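The Case for the Refill Counter

Robel Nigatu
24/11/2022

When I moved to Haverford, the hardware store on the main street still had a counter at the back where you could fill your own containers. Linseed oil, turpentine, dish soap, vinegar. You put your container on the scale, a clerk wrote the weight on a strip of tape, and you paid for what went in. The store changed hands one April and the counter was gone by the end of the month. The space now holds seasonal goods. Right now that means snow shovels.

I think towns should want these counters back, and I think they should be willing to give up a little convenience to get them.

My argument is mostly about quantity. Stores sell things in the sizes that suit the shelf. If I need a few spoonfuls of mineral spirits to clean a brush, I have to buy a quart. The rest of the quart goes to the basement, where it joins the other quarts. Last winter I cleared out my father-in-law's basement and took 18 part-full containers to the county drop-off. Most had been opened once. He was a careful man with money, and he had paid for all of it.

The usual reply is that large sizes are cheaper. Per ounce they are. But a price per ounce only matters if you use the ounces. A person who buys a gallon, uses a cup and throws out the rest after ten years did not get a bargain, whatever the shelf tag said.

Anum Dhanial runs one of the few refill shops within driving distance of me, in Stavden. She opened it with a loan and a used scale, and she keeps a notebook of every fill. In her first year she logged 3489 of them. I asked her what people bought most, expecting her to say laundry soap. It was laundry soap, but the average fill was smaller than she had planned for. People came in for what they needed that week. She had to reorder her funnels because the ones she had were too wide for the bottles customers brought.

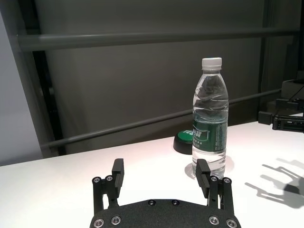 The humble bottle, good for more than one trip.

There are real objections, and I don't want to wave them off. The first is labels. A bottle that once held one thing and now holds another is a hazard in a house with children. Anum will not fill anything that has a drink label on it, and she tapes the contents and the date on every container before it leaves the shop. This slows the line. I have stood in that line behind a man with six jars and I was not happy about it. I still think she is right to do it.

The second objection is cost. A refill counter needs a person. A shelf does not, or needs one only at night when the boxes are opened. The chain that bought our hardware store, Clusar, told the local paper that the counter took up staff time and brought in very little. I believe them. A counter like that will never earn what a rack of snow shovels earns in November. But the clerk at that counter also told people which oil not to use on a cutting board, and that kept some of us coming in for everything else. I buy my nails somewhere else now.

The third objection is that few people would bother. This is the one I hear most, usually from people who have never had a refill shop close enough to try. Anum's shop is 20 miles from my house, and I go once a month because I pass it on the way to my sister's. I would not make the trip for soap alone. If it were four blocks away I would go every week.

So what would I ask for? A town could start small. Haverford already rents out stalls in the old market building, and at least two of them have been empty since spring. The rent on a stall is 70 dollars a week. Waive it for a year for anyone willing to sell household goods by weight, and see who applies. The town has waived more than that for a coffee cart.

I am not asking for a ban on anything. People who want the gallon jug can go on buying it — I will probably buy a few myself. My complaint is that the small amount has stopped being for sale. My grandmother sent me to the store with a jar and a coin, and I came home with enough oil for the week. We did the same errand the next week, and the jar was washed in between.

The stall nearest the side door has a sink.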